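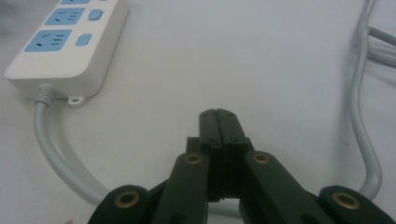
January 22, 2022

I spent this morning at Maddocks in Sevstead, where they're teaching a robot to press switches and push plugs in, and they let me have a go (brilliant fun, and much harder than it sounds!). You hold the gripper in your own hand and do the job yourself, and the recording goes off to Illex, their robot arm, to learn from. Efa Price had done 42 goes before I'd even got my coat off. I managed three, and two of those were so wobbly that she binned them on the spot.

Mali Wynne, who runs the project, wants 73 good ones for each task before Illex gets its turn, and she told me slow and steady beats clever every time. My wrist was aching by then, so I wasn't about to argue. They're taking the whole lot over to Marncombe in April for an open afternoon, and visitors can try the gripper for themselves.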